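Print this page | E-mail this page

Planning and Budgeting for Automation Equipment
Handout 3: From task list to purchase order for a small handling cell

Notes by Esben Mogensen. Cost sheet revised in January with corrections from Mikkel Toft.

1. Scope

This handout covers the purchase of one tabletop arm with a gripper, the bench it stands on, and the fixtures and test parts that go with it. It does not cover mobile platforms or full production lines. Prices are in euros, without tax. Students using another currency should convert once, at the start, and note the rate on the first page of the plan.

The running case is Gullora, a small packing firm that wants to sort moulded parts by shape and colour before boxing. The firm has floor space for one bench and has never owned an arm. Two suppliers, Brovov and Fashola, were asked to quote.

2. Write the task before the specification

A common fault in student plans is to begin with a catalogue. The arm is chosen first and the task is then described so that it fits the arm. Reach, payload and repeatability should come out of the task description, and each should be traceable to a line in it.

The task description should state:

- the parts to be handled, with largest and smallest dimensions and weight
- where the parts start, and how well their position is known
- where the parts must end up, and how close together
- the time allowed for each part
- what happens when a pick fails
- who clears a fault, and how quickly

The third point is often left out. Placing a part in open space is easy. Placing it against a neighbour needs room for the fingers, and the finger thickness then decides which gripper can be bought. Gullora's first draft said only "parts to be grouped by colour". The second draft gave the gap allowed between parts, and one of the two grippers under consideration had to be dropped.

3. Cost headings

Use the headings below in this order. Do not merge them. A single figure for "robot and accessories" cannot be checked.

3.1 Arm and controller. Include the cable set and the hand-held stop unit if they are listed separately. Ask whether the software licence is permanent or yearly.

3.2 Gripper and fingers. Fingers wear. Budget for spare fingers or finger covers in the first year and enter them as running cost.

3.3 Bench and mounting. A perforated metal top costs more than a plain one, but fixtures can be moved without drilling. Check hole spacing against the base plate of the arm before ordering either. In the Gullora case the base plate did not match, and an adapter plate was ordered at 200 euros. It was not in the first budget.

3.4 Fixtures and work surfaces. Trays, boards, stops and clamps. These are cheap one at a time and are usually under-counted.

3.5 Test parts. See section 5.

3.6 Sensing. Cameras, brackets, lighting and the computer that reads them. Lighting is the item most often missed.

3.7 Guarding and risk assessment. If the assessment is done in-house, enter the hours at the normal internal rate.

3.8 Installation and training. Ask for days on site, travel, and the number of staff covered.

3.9 Allowance for changes. State it as a separate line. Do not hide it by rounding the other lines up.

4. Comparing the quotations

The two quotations for Gullora could not be compared as received. Brovov included installation and left out training. Fashola included both but priced the controller licence by the year. Toft's cost sheet puts both on a three-year basis, and this is the method to use in the exercise.

Step 1. Copy every quoted item into the headings of section 3. Leave a heading blank if the supplier has said nothing about it.

Step 2. Write to the supplier about each blank. An item that is "normally included" should be confirmed in writing.

Step 3. Multiply yearly charges by the planning period and add them to the purchase price.

Step 4. Add internal hours. For Gullora these came to 40 hours, spread over bench assembly, acceptance testing and training.

Step 5. Record delivery time and payment terms beside the total. They are not part of the total, but they can decide between two close offers.

On the first reading Brovov was the cheaper of the two. After step 3 the difference had grown to 3636 euros in the same direction, almost all of it from the yearly licence. The training that Brovov had left out closed part of this gap but did not reverse the order.

5. Test parts and acceptance

The acceptance test should be agreed before the order is placed and attached to it. If it is written afterwards, the supplier has no duty to meet it.

Production parts are not always suitable for early tests. They may be in short supply, fragile, or too varied to show where an error comes from. Simple plastic blocks in a few shapes and colours are a reasonable substitute. Curved sides, flat sides and points each load the fingers differently, and strong colours make a sorting error easy to find when the results are reviewed.
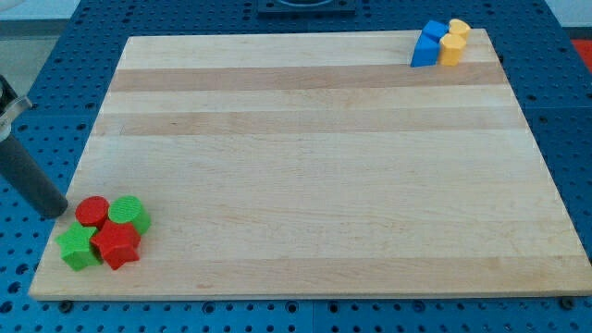 The test surface should be fixed to the bench. A loose board can shift when a finger touches it, and the positions taught to the arm are then wrong by an unknown amount. Mark the position of the board in the plan, and state which bench holes are used, so that it can be removed and put back.

Place target areas both near the arm and far from it. Errors in the arm's calibration tend to grow with reach, and a test carried out entirely in the middle of the working area will not show them. For each target area record the number of attempts, the number of parts placed within tolerance, and the number of times a neighbouring part was moved. The last figure is needed for any task where parts are grouped tightly.

Gullora ran its test from a sheet called Dudis, which is supplied with this handout as a separate file. Columns may be added. Please do not rename the existing ones, as the marking sheet reads them by name.

6. Order of purchase

Where funds are released in stages, buy in this order: bench and fixtures, test parts, arm and gripper, sensing. Guarding must be in place before the arm is powered for the first time, whatever the stage. Items with long delivery times may be ordered early if the supplier accepts cancellation.

7. Exercise

Prepare a plan for a handling task in your own workplace or laboratory. Hand in the task description, the completed cost headings, a comparison of at least two quotations, and the acceptance test. Quotations may be taken from published price lists if no supplier will reply. State the source beside each price. Plans without a line for heading 3.9 will be returned for correction before marking.

Print this page | E-mail this page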